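From: Veerle Verhoeven
To: Gamton home computing list
Subject: Re: Old desktop shuts itself off

On Thursday, Selim Kılıçarslan wrote:
> My desktop cuts out after 10 minutes, sometimes 30. No error, just
> off. I vacuumed the front vents and it made no difference. Is it
> worth fixing, or should I take it to the drop-off in Evport?

Selim, I would not drop it off yet. Mine did the same last December and the fault was dust packed under the processor fan, where a vacuum at the front vents doesn't reach.

Unplug it, lay the tower on its side and take off the side panel. Hold the fan blades still with a finger and use short bursts of canned air. Check that every plug on the power supply cables is pushed all the way in.

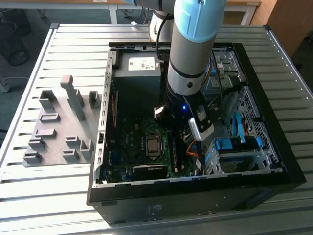
Should the thermal paste be replaced at the same time? Only if you take the heat sink off, and then clean off all the old paste first.

If it still cuts out after that, suspect the power supply. Capucine Ferrand has a spare she pulled from a machine in Verkerow and may let you try it. Check that the connectors match before you go over there.

Copy your files off first in any case. Hervé lost 226 photos by putting that off.

Veerle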